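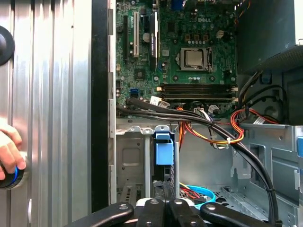
Robot Teaching Methods
Unit 4: Demonstration by hand and by remote control
Notes prepared by Mimoza Vlachou. Lab sections: Pichit Yensuk, Krum Tomić.

4.1 Terms

A demonstration is one recorded run of a task, from a defined start state to a defined end state, with a person supplying the motion. The recording holds joint positions, gripper opening, camera images and a time stamp for each sample. A set of demonstrations of the same task is used to train a policy, a function that takes current observations and returns the next motion command.

Two ways of supplying the motion are covered in this unit.

Hand guiding (also called kinesthetic teaching). The arm is put in a gravity-compensated mode and the operator moves it directly by holding the wrist or the tool flange.

Remote control (teleoperation). The operator moves a separate input device and the arm follows. The input may be a second arm of the same layout, a six-axis mouse or a tracked handle. All teleoperation in the lab uses the Tawhiri leader arm.

4.2 Choosing between the two

Hand guiding gives the operator a direct feel for contact. Seating a memory module or pressing a latch is easier to teach this way, as the reaction force passes through the operator's own hand. The drawbacks are that the operator's arm blocks fixed cameras, and that forces recorded at the wrist include the operator's push and cannot be separated afterwards without a second sensor.

Teleoperation keeps the operator out of the workspace and gives cleaner images. The recorded commands are also the same kind of commands the policy will send later. Contact is harder to judge. New operators tend to press too hard, then overcorrect.

For work inside a computer case, clearance usually decides the matter. Sheet-metal flanges, cable bundles and drive cages leave few straight approaches, and a hand on the wrist of the arm takes up room the tool may need. Teleoperation is the default for these tasks. Hand guiding is kept for recording waypoints above the case.

4.3 Desktop tower task

The work object is an opened desktop tower with the side panel off. Operators should learn the layout before driving the arm: memory slots, processor socket, expansion slots, drive cage, power supply. Power cord out, and the front button held in for a few seconds, before anyone reaches in.

Subtasks are recorded separately:

a) Approach. Fingers move from the home pose to a point above the opening.
b) Descend. Fingers enter the case without touching the frame.
c) Contact. Fingers close on, or press against, the named part.
d) Retreat. Fingers leave by the same path and return to the home pose.

A run that brushes a cable is kept and tagged "touch". A run that snags a cable is stopped and tagged "fail". Do not delete failed runs. They are used in Unit 6.

Cables are the main source of variation between runs. They deform, do not return to the same place, and may hide the target from one run to the next. Do not tidy them between runs unless the run sheet says so. A policy trained on a perfectly dressed case will do badly on an ordinary one.

4.4 The wrist camera

The wrist camera moves with the fingers, so the fingertips stay at a fixed place in its view while the work object shifts behind them. This is useful for learning, as the offset between fingertip and target can be read from the picture without knowing where the case sits on the bench.

It has two weaknesses. The view narrows as the tool descends, and near contact the target may be covered by the fingers themselves. Polished or ribbed metal also reflects the bench lights in bands which move with the camera. Sorin Grgić tested this on the Larnuvach bench in November and found that turning one lamp toward the ceiling did more than any change to exposure settings.

4.5 Recording settings

The Memis logger writes one sample every 46 milliseconds. Joint and image streams are stamped on the same clock. A normal run of the full task gives more than 1000 samples. Runs much shorter than this have usually been started late, with the approach missing - check the first sample against the home pose before saving.

The shared set from last term holds 905 runs. It was collected by several operators, and the operator code is stored with each run. Keep it when you split the data. If the same operator appears in both training and test sets, the result says little about how the policy copes with another person's style of motion.

4.6 Common faults

Pausing. An operator who stops to think leaves a stretch of samples with no motion, and the policy may learn to stop there as well. Plan the move first, then record.

Hidden information. The operator looks at the case from the side and uses something no camera can see. During teleoperation, watch the monitors only.

Mixed strategies. Some runs go left of a cable bundle and some go right. Averaging the two gives a path through the bundle. Agree on one side, or use a model that can represent both (see the Drostavley notes, section 3).

Late gripper command. The fingers close after the arm has begun to lift. Usually caused by holding the trigger too lightly on the leader arm.

4.7 For the lab session

Read 4.3 again before you come. Work in pairs, one on the leader arm and one at the stop button, and swap after each block of runs. Krum Vlachou holds the run sheets and the operator codes. Hand in the completed run sheet with a half-page note on which subtask gave the most failed runs, and what changed in the motion once the cause was found.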